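Hurnthorpe offices to swap real plants for artificial ones

Monday, August 15, 2022

Staff at the Hurnthorpe business centre will come back from the bank holiday to find the last of the living plants gone from the shared meeting rooms. Artificial ones are to take their place, under a scheme the landlord, Jasico, says will save money and "bring nature indoors". How plastic and fabric are supposed to do that has yet to be explained.

The centre has been paying an outside firm to water, feed and replace its greenery since it opened. That contract ran out in March and was not renewed. A notice sent to tenants last week says the new arrangements, supplied by Tisum, will cost £2,738 in total, with no upkeep beyond "an occasional dust". It doesn't say who will be doing the dusting.

Jeanine Meijer, who manages the building for Jasico, said the old plants had become a regular source of complaints. Two of the larger ones dropped leaves all winter, and tenants on the first floor had reported small flies near the windows.

"People want something nice to look at while they're in a meeting," she said. "They don't want to be picking leaves off the table."
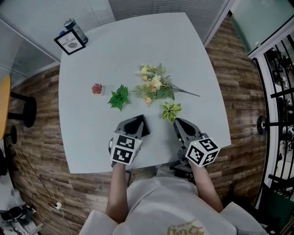

Tenants were invited to look over a selection of the new items and say which they preferred. The choice was between succulents in pots, leafy stems and mixed flowers, and the notice promised that the results would "shape the final look". The order, however, seems to have been placed before the replies were in. Asked about this, Ms Meijer said that quantities could still be changed.

Amber Hendriks, whose bookkeeping firm Gajewski rents four rooms on the ground floor, is not won over. She said she had nothing against a fake flower in the right place, but she doubted that anyone would feel better for sitting next to one.

"The notice talks about wellbeing three times," she said. "If it's about the money, fine, say it's about the money. I'd have more respect for that. And if we're saving on the watering, I'd like to see it come off the service charge."

On present plans it will not. Jasico says the saving will go into a general fund for the shared areas, which also has to cover new carpet on the stairs. The company would not give a figure for what the old plant contract cost each year, so tenants have no way of checking how soon the new scheme will pay for itself.

Nor is it clear how long the new plants will last. The notice puts their life at "many years", but the rooms get strong afternoon sun and cheap artificial leaves can fade quickly. Ms Meijer said the blinds would help.

A total of 375 pieces has been ordered for the whole site, including the reception desk and both kitchens. The remaining living plants are being offered free to tenants who can carry them home. Ms Hendriks has put her name down for a rubber plant.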